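Wilside Wrist Kit -- what's in it and how we use it

I've been running these kits at Femlow for a while now, so I get to write the page for them! The Wilside kit is a wrist camera, a mounting plate, a cable and our recording software, and you use it to collect demonstrations for whatever policy you're training. You drive the arm, it logs camera, joint positions and gripper width together, and you get one tidy file per episode.
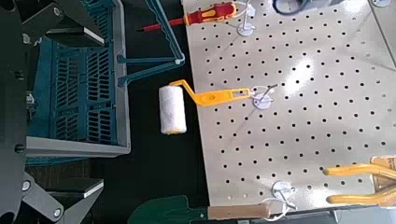 Tool sorting is the task I always send new customers to first. Jaqueline Ochoa wrote our starter task list and it has 22 of these on it, but I keep going back to the pegboard -- hooks are awkward in a good way. Take the paint roller with its yellow handle: the hook wire goes through the slot in the grip, so your operator has to think about how to free it, and that thinking ends up in the data. I like keeping the blue crate in view of the wrist camera too, next to the tools.

My own habit is to record in batches of 10, then shuffle the tools (Traian Bogdan does four, he's more patient than me). Our set passed 4,000 episodes in September and you can load all of it with the kit.

Fits the Drotmont and Cisneros arms. For anything else, write to Saimi Rantala before you order and she'll check the bolt pattern for you.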